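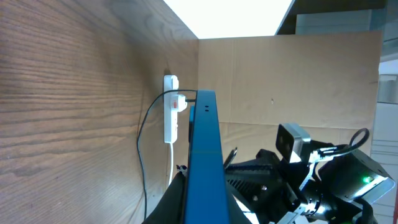 # Keltness open evening, December

I went to the Keltness College open evening because my nephew is deciding between their automation course and an apprenticeship, and his mother wanted somebody along who would ask rude questions. The program leaflet promised "household-ready robotics built by second-year students." I have been to enough of these evenings to read that with one eyebrow up.

The project is called Mota. Two arms on a shared rail, one table, and one job: plug a charging cable into a phone and pull it out again. Wichai Srithong, who teaches the course, gave the introduction at 6:30 and kept it short, which I appreciated. He said the students picked charging because everyone does it and no one thinks about it, and a cable is a miserable thing for a machine to handle. It bends, it springs back, and the plug end is tiny.

I believe all of that. My trouble was with the poster by the door, which said the arms had completed 679 attempts this term. Attempts at what, and how many worked? The student minding the poster told me "most of the recent ones" and then went to find somebody who knew. The somebody said they'd changed the scoring in the middle of the term, so the early results couldn't be compared with the later ones. Fine, but then print two numbers. 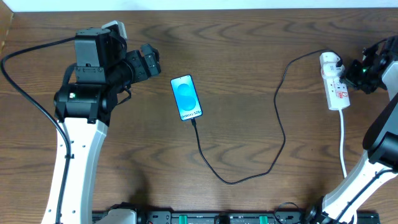 *The Mota table: phone in the middle, power strip on the right, an arm on each side.*

There were 16 of us in the visitor group and we were split in half, so eight people at a time got near the table. Stand on the rail side if you go. From the far side you mostly get the backs of other visitors.

I asked whether the arms were doing this on their own. There are two modes. In one, a student moves the arms by remote and everything gets recorded. In the other, software trained on those recordings takes over. The leaflet didn't separate the two and neither did the narration at the table, so I kept having to ask which we were getting. To be fair to the students, they answered straight every time. One said the remote sessions were the dull part of the course and that she had signed up for the other part.

The cable got most of my attention. A charging lead that always lies in the same place is an easy lead, and I wanted to know who put it there. One of the students does, between runs. They have a rule sheet for it, taped inside a binder, with sketches of allowed starting positions. I asked to see a position that wasn't allowed and got a laugh, then a decent answer: anything with a knot, or with the plug underneath the phone. 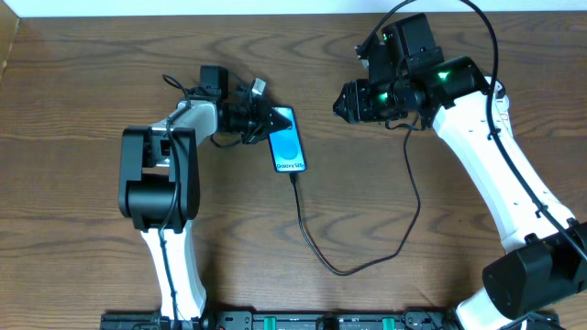 My nephew's question was better than any of mine. He wanted to know what happens when the phone moves. Push a plug at a phone lying loose on a table and the phone slides away, as anyone who has tried it one-handed can tell you. So the second arm has to do something useful, and the students talked about this at length. With the left fingertips against the top corner of the phone and the cable looping away from the bottom port, it's easy to follow the argument they were having, which was over how hard you can press on a corner before the whole thing turns. They hadn't settled it. Two of them disagreed in front of us, politely, and that was the best ten minutes of the evening.

After that came the part I could have skipped. A man from Plilard, the firm that sponsors the lab, talked about care homes and busy families. He had slides. I asked what a pair of arms like this would cost a care home and he said pricing was "a later conversation." I also asked why a care home wouldn't buy a charging pad. He took my email address. No reply so far.

The other local college, Skerometti, apparently runs a rival project with folding towels. I haven't seen it and can't compare.
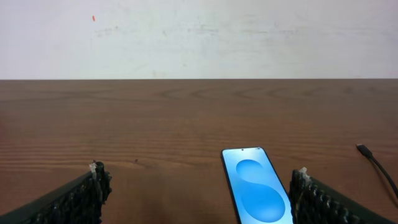 *Gripper view, with the phone between the fingers and the plug off to the right.*

I did like that they let visitors look through the cameras on the wrists. It made me more forgiving. Down at that level the fingers take up a lot of room and the plug looks very small, and I could see why a student would be proud of getting it into a port even one time in three. I still want the figure, though. I asked Mr. Srithong on the way out and he said there would be a proper results table at the spring evening, with remote runs and software runs in separate columns. I wrote that down in front of him.

Practical notes for parents: parking is behind the sports hall and fills up early. The coffee runs out before the second group is done. The lab is up 2 flights of stairs and the elevator needs a staff card, so ask at the desk. Course fees are not on the leaflet; the admissions table downstairs has them on a separate sheet.

My nephew has put Keltness first on his list. His reason was the argument over the phone corner.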